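Wurkska Opens Furnished Entryway Display for Small Apartments

Orkon store adds a lived-in setting for shoe storage and seating

Wurkska, a maker of home storage furniture, today announced the opening of a furnished entryway display at the Orkon home store. The display covers 200 square feet and presents the Drollero shoe rack in the kind of space for which it was designed: the few steps between a front door and a living room. It will remain open to shoppers through January. 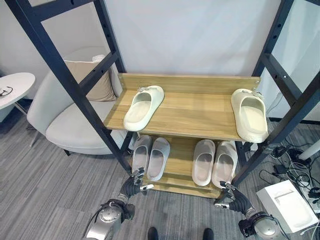 The Drollero rack was developed for households that keep everyday footwear close at hand. Wurkska asked 637 apartment residents where they leave their shoes at the end of the day, and the most common answer was the floor beside the door. For the display, the company chose slides in cream and soft gray tones, set out on an upper and a lower shelf with a raised panel behind the upper one. The light wood is paired with black metal uprights, a combination that Wurkska also uses in its shelving.

The setting was planned by the Atanasov design studio, which has worked with Wurkska for 3 years. The studio was asked to keep the colors quiet and to use furniture of a size that would fit a rented apartment.

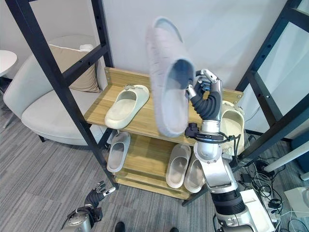 The studio also considered how residents move through such a space — where they sit to change their shoes, and how far they must reach to put them away. Seating was therefore made part of the plan from the beginning. Visitors are invited to sit down and to try the shelves with their own shoes.

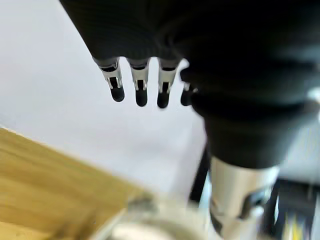 Wurkska will use the display to gather comments on shelf height and spacing before the next production run. Comment cards are available at the Orkon service desk and take a few minutes to complete. Black and silver, which appear together in the fingers of the robotic hand, are also the two finishes under review for the rack's fasteners. A decision on finishes is expected in the spring.
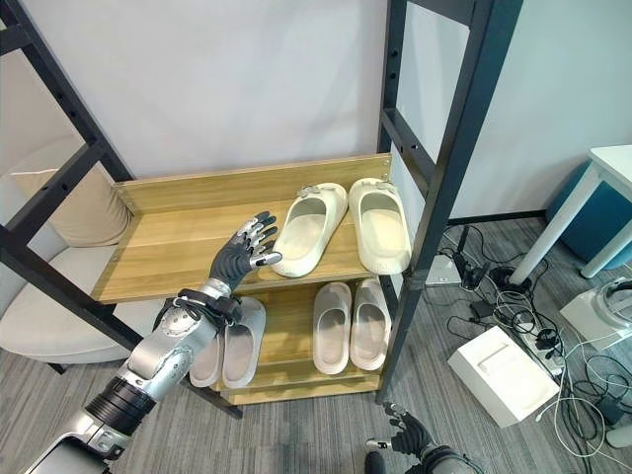 Cream slides on the upper and lower shelves of the shoe rack.

Shoppers who order the Drollero rack during the display period will receive a 15 percent discount at the Orkon store. Delivery and assembly may be arranged at the time of purchase. Replacement shelves are sold separately.

The display opens each morning at 10:00 a.m. Admission is free, and no appointment is required. Press visits may be arranged through the Wurkska communications office.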